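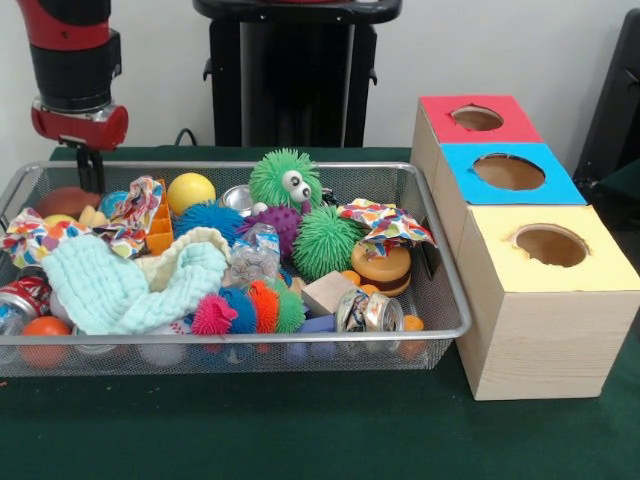 **Slot 3: budgeting the second sorting cell (Norbert Jakab)**

*Slide 1. Scope*

- One arm, one parallel gripper, mixed items out of a wire basket. Same task as the Trimau cell.
- Request covers hardware only. Integration hours sit on the Datdale line, so don't take questions on them until slide 4.

*Slide 2. What drives the cost*

- Contents are mixed: crushed cans, fabric, spiky and knobby balls, a clear bottle. Soft and rigid items touch each other, so gripper choice comes before arm choice.
- Two finger sets per gripper. Quote the spare set now; ordering it separately adds 8 weeks.
- Basket and target box are cheap. Leave them out of the capital request and buy them from consumables.

*Slide 3. Numbers*

- Finger set: $418. Wrist cable kit: $461.
- Both prices hold until September. After that, re-quote.
- Pause here. Finance will ask about leasing. Ueda leases arms but not grippers, so the split invoice has to be approved first.

*Slide 4. Floor plan*

- Pedestal goes behind the table, with clearance for the cable loop at the base.
- Edia wants the table moved closer to the door. Reach has not been checked for that position. Say so.

Skip slide 5 if past the 20-minute mark. Quotes are in the handout, last two pages.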